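Food Waste in the Coltis Hall Cafeteria
Project report, August 18, 2024

Our group wanted to know how much food is thrown away at lunch and why. In June we surveyed 54 students and weighed the tray returns on 2 days. Most people blamed portion size. Side dishes were left more often than mains — rice and cooked carrots most of all.

We sorted our notes and drafted the survey at Imeo House.

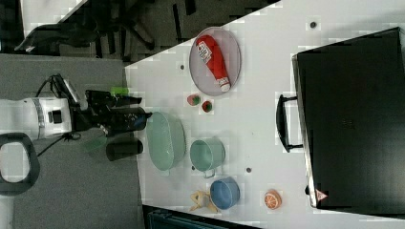 Figure 1. Gray carpet and office chair, Imeo House.

Sauces came up in the comments more than we expected. Several students said they take extra ketchup and leave it on the plate. We did not weigh sauces separately, so we cannot say how much this adds.
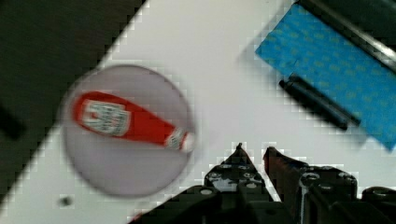 Figure 2. Plate and ketchup bottle on a white table.

We suggest a half-portion option for sides and a second survey in the fall — with more evening students, who were hard to reach this time.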